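Trumutville Amateur Theatre Society
Minutes of the September production meeting, Ronness Hall supper room, 7.10 pm

Chair: Tanvir Seneviratne. Apologies from the lighting desk, who were at the other hall doing somebody else's lights.

**1. Previous minutes**

Accepted, after the word "shambles" was changed to "delay" in item four. The director wished it noted that she had preferred the original.

**2. The script**

The rights for the three-act version have come through. Unfortunately we have been rehearsing the two-act version. Tanvir read out the email from the licensing people twice, the second time more slowly, and it said the same thing. The third act contains a wedding, a bailiff and a song.

Agreed that the wedding can be done with the people we have if the bailiff is also the priest. The song was discussed at length. Nobody present would own up to reading music. Tanvir to ask at the school.

The director asked that everyone be off book for Act One by the next rehearsal. General murmuring. She asked again and got something closer to a yes.

**3. Set**

The revolve has been dropped. It went round well enough but could not be persuaded to stop at the kitchen. The set crew feel that the kitchen and the railway station can share a back wall if the audience is generous, and audiences at Ronness generally are, having paid in advance.

Paint: the colour chosen last month looks grey under the hall lights and green in daylight. As all performances are at night, it is grey. Moved on.

The trapdoor remains nailed shut. A request to un-nail it was put by the same person as last time and lost by the same margin.

**4. Seating and tickets**

The hall holds 163 with the back rows in and 135 with them out. Last year we put them in, then spent opening night asking people to come forward so it wouldn't look like a bus shelter. The back rows will stay out until we have sold enough to need them. Sixty-one tickets have gone so far, a fair few of them to the Araújo family, who are thanked and asked whether they could possibly not all come on the same night.

Price to stay as it is. A motion to charge extra for the seats with both armrests was withdrawn when it became clear the mover was sitting in one.

Interval to be 20 minutes. Last year's was also 20 minutes and ran for 35. The urn will be switched on before the show this time – Tanvir has put it on the front-of-house sheet in capitals.

**5. Programme**

Trulance Printing have quoted for a folded A4 sheet, black and white, and for a stapled booklet in colour. The booklet costs more than the set. Folded sheet carried.

Cast biographies are to be kept to 40 words. One already received runs to a page and a half and includes a review of a production in which the actor concerned did not appear. Sent back with good wishes.

**6. Costumes**

Wardrobe reported that the trunks have come down from the loft, and that the smell is mostly camphor. The wedding dress is fine from the front. The bailiff's coat has been lent out and its whereabouts are a matter of opinion. 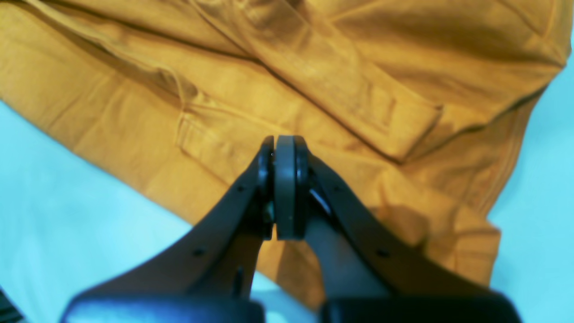

The main argument of the night was over what the younger brother should wear in Act Two. The script says only that he enters "dressed for better weather", and the director wants him spotted from the back row before he opens his mouth. Wardrobe's candidate is the mustard-yellow number, which has a good deal of orange in it and should be visible from the car park. Some members called it a shirt and others a jacket, and the minutes take no side. It needs a proper going-over with the iron before the photo call, as it is creased from one end to the other. The actor said he had been told blue. He was told he had been told wrong. Carried, with one abstention (his).

Wardrobe also asks that cast stop taking shoes home to "break them in". Three pairs have been broken in so thoroughly that they have not come back.

**7. Other business**

- The piano is to be tuned, or moved further away. Quotes for both.
- A member asked if we might do a comedy next year. It was pointed out that this is one.
- Car park: please leave the space by the side door for the set trailer. The person who parked there at the working bee knows who they are, as does everyone who carried a staircase around their ute.
- Prompter still needed. Must be able to see in the dark and keep a straight face.

Tanvir thanked everybody for their patience and took the last lamington. Meeting closed 9.25 pm, then reopened at 9.30 when it was realised that nobody had set the next one. Same time next month, same room, bring a plate.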